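The Hardest Chore in the House Might Be Your Key Ring

Ask people what they want a robot to do at home and they'll say laundry or dishes. Ask the folks who build them and you hear about keys, and once you've tried to picture it, you see why. Keys swing, they slide, they hide behind each other!

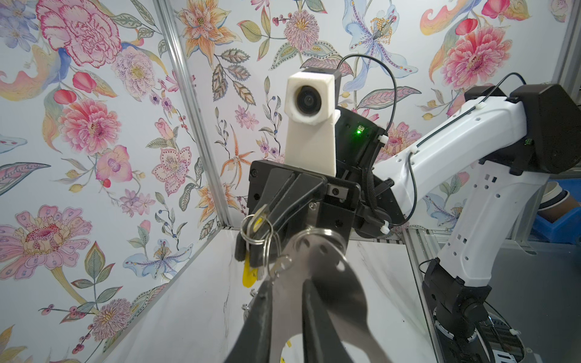

TONDALE, August 2019

Jirayu Klinhom has logged 1,231 key-sorting runs at Garklow, the small automation shop he joined out of school, and he still leans in for every one. Two arms share the job, one facing the other across a white tabletop. "A mug sits still for you," he says. "A bunch of keys has opinions."

So can machines do chores yet? Some of them, slowly, and with plenty of help. Wiping a counter is coming along nicely. Split rings are another story — thin, shiny and springy, and a fingertip that's a hair too high closes on air. 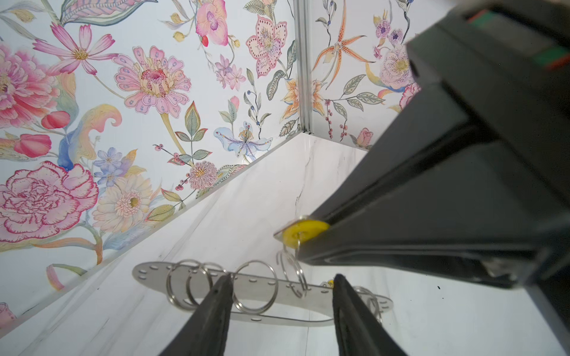 Split rings on a punched metal plate, with one more hanging from the gripper at right.

Wanpen Khunthong, who runs testing, times herself on the same task for fun. Her best is 13 seconds. The arms' best so far is 132, and she was thrilled to tell me so, having seen far worse. She wants that number cut in half by November. After that, she says, they're moving on to zippers.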